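October 17, 2023

Visit to the Zatberg cleaning products site, morning session. We were a group of 16, signed in at the side gate and issued with overshoes. The tour follows the order of production, with the warehouse left out.

The moulding hall makes dustpans, bin bodies and brush backs. Arico supplies the granulate in sacks, which are emptied by hand into a hopper at floor level. Cycle time on the dustpan tool was given as 70 seconds, including cooling. The front lip is the critical dimension. If it bows, fine dust passes underneath, and the part goes back to be reground. Pale colours show flow marks more readily than dark ones, so they are run first after a tool clean.

Long-handled pans are assembled next door. The handle is a push fit with a single locking pin, and a pull test is done on one piece from each tray. Bristle strips are bought in from Grewal and trimmed on site – the offcuts were the only untidy thing we saw.

The last stop was the floor test area, laid with polished tiles to give a hard surface with low friction. Test litter ranges from paper scraps to dry grit. A pass requires the pan to stay flat while loaded, and up to 3 sweeps are allowed per pile. The log for the current range had reached 656 entries. 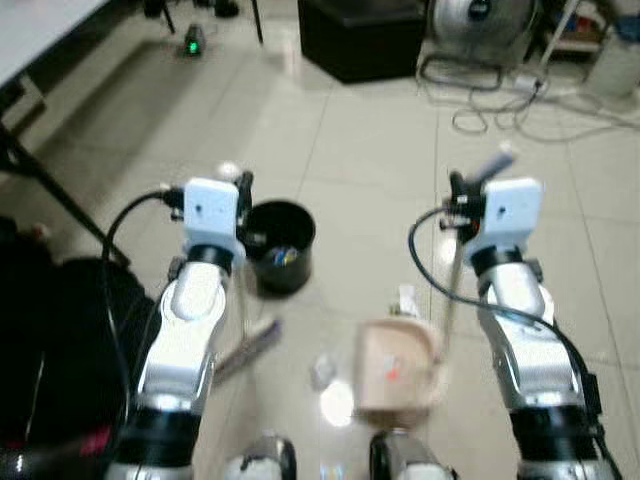 *Floor test area: tan pan on the tiles, black open-topped bin behind.*

Light-coloured tiles make small debris hard to see at standing height, and the staff recommend checking from a low angle against the overhead lighting. Bins are emptied between runs and the contents weighed. Grurnex, the other site on the programme, uses a matt floor for the same work, so the two sets of results are kept apart.

The second visit is planned for November. Flat shoes are advised, as the steps to the moulding hall are steep.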